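Can a machine pack your shopping yet? A day at the Vevberg open labs, Clalturham

September 2019

I went up on the early train because Babak Zarei had told me the queue for the packing bench gets silly after lunch. He was right! The open labs fill an old bus depot behind Clalturham station, and I could have spent the whole visit at bench 4.

The job sounds like nothing. Take small stationery things out of a tight heap, put them in a shopping bag, don't squash anything. My niece does it at the till without looking up from her phone. For an arm with two fingers it's a lovely, horrible puzzle, especially with clear plastic boxes jammed up against boxed compasses and hardly any room to get a fingertip in.

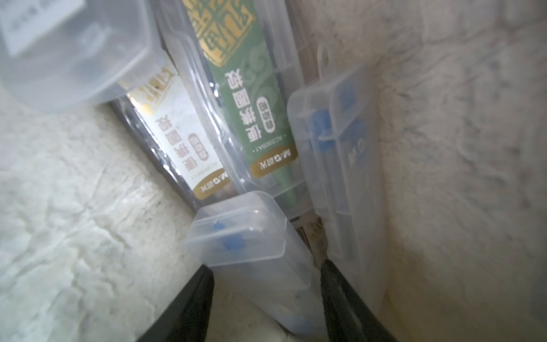

Nisreen Jaber reckoned see-through packaging is still the thing that would keep machines off her shop floor, and that a tidy shelf would be far easier than a jumble. I think she's right about the jumble, but I came away more hopeful than she did.

What I hadn't thought about was the bag. A crate stays the shape you left it. A canvas tote flops and creases, and its mouth ends up wherever it likes, so two arms make a lot of sense: a gripper for each side of the cloth. I do the same at home with pillowcases (badly). 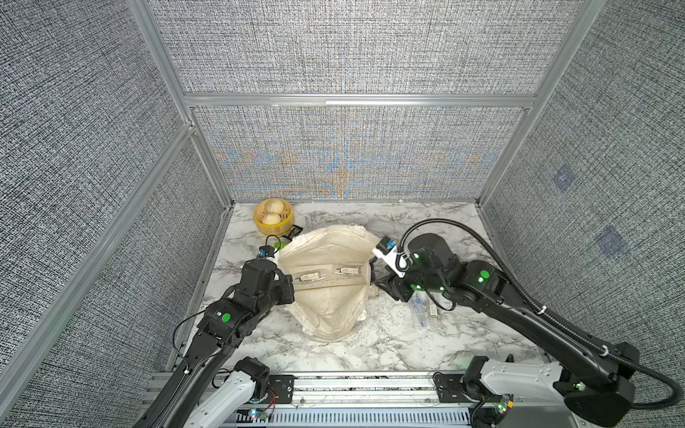
Getting things in, and keeping them in

I stayed 2 hours at this bench, far longer than I'd planned, and missed the Escobedo talk on folding towels, which I'm told was very good. Oh well.

The bit I liked best was the lowering. You and I would just let go and hear it clatter. Keeping hold of a little frosted case with blue bits inside, down among the pens, takes a lot more care, and it's the sort of care I'd want if the next item were eggs. 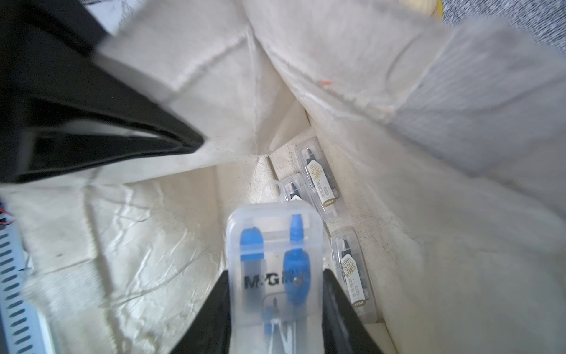 Babak disagreed with me over tea, saying he'd happily put up with a few dropped pens if the bag were packed before the shop shut. Fair point. Speed matters, and I'd still back my niece in a race.

So, chores: not on their own yet, I'd say, but I'd trust one with pens sooner than I'd expected. The labs open again in February. Go early, and take a sandwich, as the café only does crisps.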